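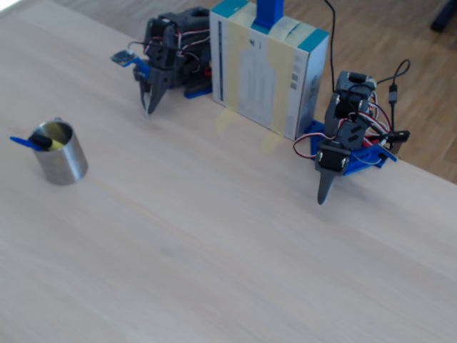 3.1 How people talk about putting pens away

I should say at the start that I came to this topic by way of my own desk, which is a disgrace. Dulce Cuautle and I share an office in Hesstead, and most of our early notes on tidying came out of squabbles over whose highlighter was whose (mine, nearly always!). So when we sat down to plan the Rindano study we already had a hunch that a pen pot is a funnier sort of container than a drawer or a shelf. You don't close it, you don't sort it, and you can hit it from your chair if you're feeling lucky.

We asked 32 people to keep a desk diary through June and to jot down, in their own words, what they did with each pen once they'd finished with it. Aguiar's older work on kitchens treats "away" as a single state, and I was quite happy with that until the diaries came back. Our lot used the word in at least three ways. A pen could be away in the pot, away at the back of the desk, or, my favourite, "away enough", meaning it was lying flat somewhere it wouldn't roll off.

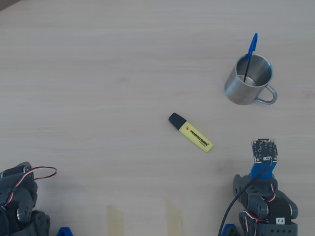
Highlighters came up in the "away enough" entries far more than ballpoints did, and I think shape has a lot to do with it. A flat barrel stays where you drop it, whereas a round one is off across the desk the moment you turn round, so people deal with it sooner. Dulce reckons it's more about how soon you expect to want the thing again, and we've left both readings in because the diaries won't settle it for us (we did try, over two very long lunches).

Figure 3. Desk items as discussed in this section: mug, ballpoint and highlighter.

The Tulel coding sheet, which we borrowed and then scribbled all over, has no box for any of this, so we added one.

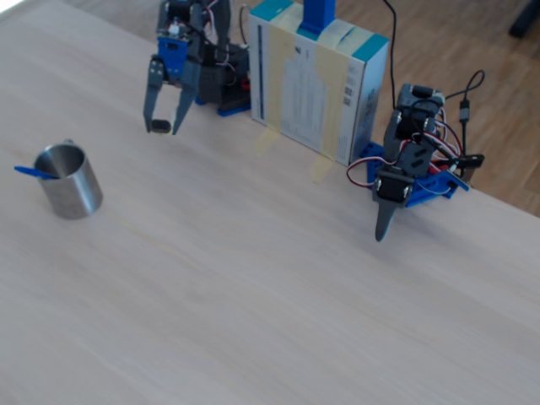

Does a mug count as a pen pot?

For our purposes it does, as long as the person writing the diary kept pens in it and drank from something else. Mugs that did both jobs went under "other", and we come back to those in Section 3.2.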